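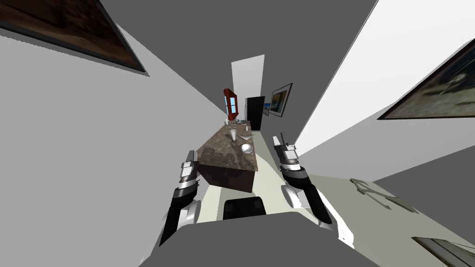 Two robot arms at a marble-topped table, with a bright doorway beyond.

5 min read

Branex countertop water filter, after a long summer of use

I put off buying a water filter for years, mostly out of stubbornness. Our water comes from a well, it has always been safe when we had it tested, and I told myself the taste was part of living out here. Then my daughter-in-law came to stay and quietly bought bottled water for her tea the whole visit, and I thought, well, all right then.

The Branex is a gravity filter, so there is no plumbing and no plug. You fill the top, it drips down through a ceramic candle and a carbon insert, and you draw it off from a tap at the bottom. I chose it over the Hodetti, which my neighbor Darcy Kereama has and loves, because the Hodetti needs a connection under the sink and I am not lying on my back in a cabinet at my age if I can help it!

Setting it up was easy enough, though the booklet could have been kinder. It says to run 2 full batches through before drinking and pour them away (my tomatoes got them). The first batch came out gray with carbon dust, which gave me a bit of a turn. The second was clear, and the third went into the kettle.

Now, the taste. The iron tang is nearly gone, and the tea no longer has that skin on top. I can't tell you what it does for anything you'd need a lab to find, and I'd be wary of any reviewer who says they can from their kitchen. If you're worried about your well, have it tested first and then go shopping. 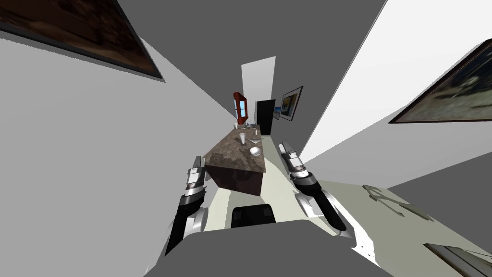 Does it slow down over time?
Ours did, quite noticeably after the first month, and a gentle scrub of the ceramic under cold running water brought most of the speed back.

I scrub mine every 30 days now — I write it on the calendar next to the furnace filter — and that seems to suit our water. Use the soft pad that comes in the box and leave the dish soap alone. I used a drop of it once and we had faintly lemony coffee for the better part of a week.

My one real grumble is the tap. It dribbled from the start, and I wrote to the shop, where a very patient woman named Áine Cullinane sent me a new washer and told me to tighten it by hand only. It has been fine since. The replacement candles are not cheap either, so price those before you fall for the thing itself.

Would I buy it again? I would, for a household of two or three. With a houseful at Thanksgiving you'll be topping it up all day long, and Darcy will be insufferable about her Hodetti. I've promised to do her dishes in October so I can see how hers runs with hard use, and I'll add a note to this page once I have.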